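Radebe isn't buying the new-look Lustcombe just yet

April 10, 2018

Shireen Radebe has heard the speech before. New coach, new sponsor, new attitude at the defensive end. She has sat through versions of it as a player, as an assistant and now as the woman who calls Lustcombe's home games for community radio, and she would like to see a road win before she claps.

"They beat Grodwood at home by two and everybody's talking about a turning point," she says. "Grodwood were missing both their starting guards. I said so on air and got a few emails."

We meet at the stadium two hours before training. The club has put the crowd for that game at 1,221, a figure Radebe repeats with one eyebrow up. "I was there. There were plenty of empty seats behind the far basket. Maybe they're counting season tickets. I'd like to know."
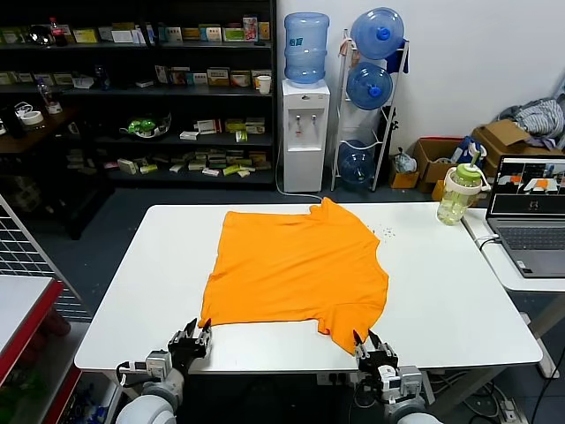

The Hasis deal

The club's new sponsor, Hasis, has its name on the court and on the banner over the main doors. The announcement promised "a long-term commitment to basketball in the region". Radebe went looking for the length of the commitment and couldn't find it.

"If it's three years, say three years. If it's one with an option, say that. The last mob were long-term too, and they were gone before the finals."

She has no quarrel with the money itself. The junior program lost its second training night last season and she wants it back. So far she's been told it is "under review", a phrase she says she has learned to hear as no.

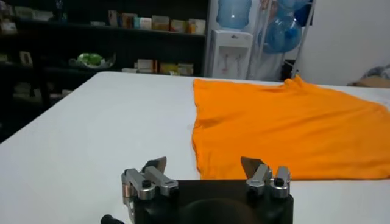

She is harder still on the roster. Lustcombe let their best rebounder go and brought in Steyn, a forward with a lovely jump shot and, by her reckoning, very little interest in the other half of the floor. He averaged 16 points in the preseason. Radebe shrugs at that.

"Preseason. Half those teams were trying out kids. Ask me what he averages when someone leans on him for 40 minutes. He might be terrific! I'd love to be wrong, it makes my job a lot more fun. But he shot under 50 per cent from the foul line last year and I haven't heard one person at the club bring it up." 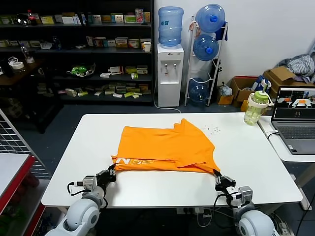
An orange T-shirt, partly folded.

Did she see anything to like in the Grodwood game? A bit. The bench players ran hard. The zone in the third quarter bothered Grodwood, and she thinks the coach went away from it too early. She also liked that he took the blame for the last time-out, when two players set up in the same corner.

"He owned it. Fine. Now draw up something they can remember."

The next month will tell her more, with four games away and a long bus ride to each. Lustcombe haven't won more than one of those in a row since she stopped playing, and she doesn't think a coat of paint in the change rooms will alter that.

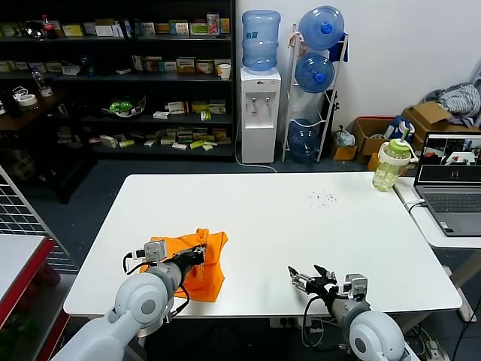
Orange cloth bunched on a white table.

Asked for a prediction, she first refuses, then gives one. Sixth, maybe fifth if the legs hold up.

"And if they make the finals I'll read out every one of those emails on air," she says, picking up her bag. Training was due to start and only three players had come through the door.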